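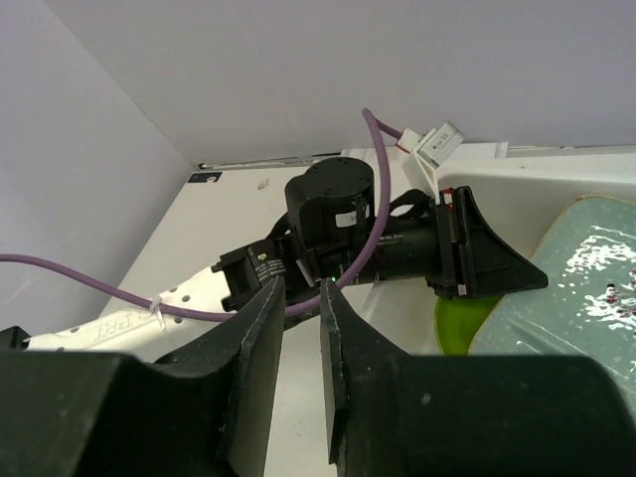
Household Skills, Unit 5: The Basin and the White Table
Course handout, Skaveo Evening School

Welcome back, everyone, and I hope you all found the side entrance this time. In this unit we leave the floors and cupboards behind and spend the whole session on one basin and one tabletop. I know that sounds like very little for an evening, and every October somebody asks whether we couldn't squeeze in the windows as well, but please trust me and come with your sleeves rolled up.

What to bring

An apron, two cotton cloths (old pillowcases cut in four are lovely for this), and a soft sponge without a scratchy side. The school has basins, soap and drying racks. If you have sensitive hands, bring your own gloves, because the ones in the drawer run large. The room is 699, up the back stairs and past the sewing classroom.

Starting with the table

A white tabletop is a kind teacher and a strict one, as it shows every crumb, tea ring and pencil line. Clear it completely before you set anything down. Wipe it dry first to lift the crumbs, then with a cloth wrung out well, then dry again. Work from the far edge toward yourself in long, overlapping strokes, and fold the cloth to a fresh side whenever it starts to look gray. Most streaks come from a cloth that is too wet, so if you see them, wring harder before you reach for more soap.

For stubborn spots, lay a damp corner of the cloth over the mark and leave it alone while you do something else. I used to scrub at such things until my wrist hurt, and I have the dull patch on my own kitchen table in Lastomitz to show for it!

Setting the basin

Put the basin where you can reach all of it without leaning, a hand's width in from the edge of the table. Slip a folded cloth underneath so it won't slide about. Fill it no more than halfway. We'll use 100 milliliters of the soap solution from the big Harasym jug, already diluted, so please don't add more from the bottle (I say this with affection to the Velik group, who had suds down to their shoes).

Order of washing

Glasses go first, while the water is clear, then cups, then spoons and forks, then plates, and anything greasy at the very end. Lower things in one at a time and keep a hand on them. Knives never go into the basin and out of sight; wash them singly, holding the handle, and lay them flat on the cloth with the blades pointing away from you.

Change the water when you can't see the bottom anymore. People put this off, I do it myself at home, but a fresh basin takes a minute and saves you washing half the plates again.

Emptying and drying

Carry the basin with both hands, close to your body, and pour slowly down one side of the sink. Rinse it, wipe the inside and the rim, and turn it upside down on the rack. Then go over the table once more, and hang the cloths spread out so the air gets to them.

For next time

Try the same order at home with whatever you have, even a big mixing bowl, and write a few lines on what slowed you down. The supply cupboard code is 856 for anyone who wants to come in early and practice. Please put the sponges back in the left-hand tray.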